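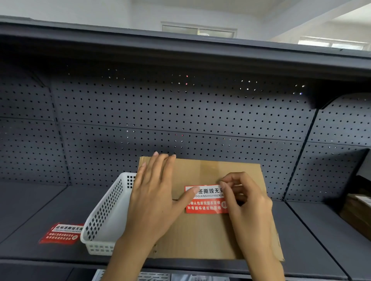 How often should shared mailboxes and aliases be checked?
Once every 30 days, and again after any domain change or staff departure.

Shared Mail and Alias Inspection Checklist
Jelldale office tenant, March cycle

Scope: all aliases, group addresses and forwarding rules on the primary domain and the Flaritz subdomain. Personal mailboxes are covered by a separate checklist. Mark each item OK, Fix or N/A and leave a comment for every Fix.

1. Admin access
1.1 Two-step verification enforced for all admin roles -- OK
1.2 No more than 3 accounts hold the top admin role -- OK
1.3 Recovery phone and recovery email current -- Fix
Comment: recovery email still points to the old Hollesetti support desk. Replace before the next cycle.

2. Aliases
2.1 Alias list exported and compared with last cycle -- OK
Comment: 49 aliases on the export, no change from last cycle.
2.2 Each alias has a named owner in the register -- Fix
Comment: "billing-old" and "events" have no owner. Assign or delete.
2.3 Test message sent to each alias and received by the owner -- Fix
Comment: all delivered except the two in 2.2, which landed in the catch-all mailbox.
2.4 "Send as" tested on aliases used for outgoing mail -- OK

3. Group addresses
3.1 Outside posting turned off unless approved -- OK
3.2 Former staff removed from member lists -- OK
3.3 Names with accented letters display correctly in the directory -- Fix
Comment: the Đoàn account group shows a blank box for the first letter in the exported list. It displays correctly in the web view. Re-export as UTF-8 and check again.

4. Forwarding and filters
4.1 Automatic forwarding to outside addresses blocked by policy -- OK
4.2 Exceptions to 4.1 on file and signed -- OK
4.3 Catch-all mailbox reviewed and cleared -- Fix
Comment: 2,654 unread messages at time of check, mostly newsletters. Search for invoices and password resets before bulk deletion.

5. Domain records
5.1 SPF record present, one record only -- OK
5.2 DKIM signing on for the primary domain -- OK
5.3 DKIM signing on for the Flaritz subdomain -- Fix
Comment: key generated but the DNS entry was never published. Mail from the subdomain is going out unsigned.
5.4 DMARC reports arriving at the monitoring address -- OK

Follow-up: recheck 5.3 first, Tuesday morning. Remaining Fix items carry over to the next cycle if still open. Keep the completed checklist in the shared admin folder with the alias export attached.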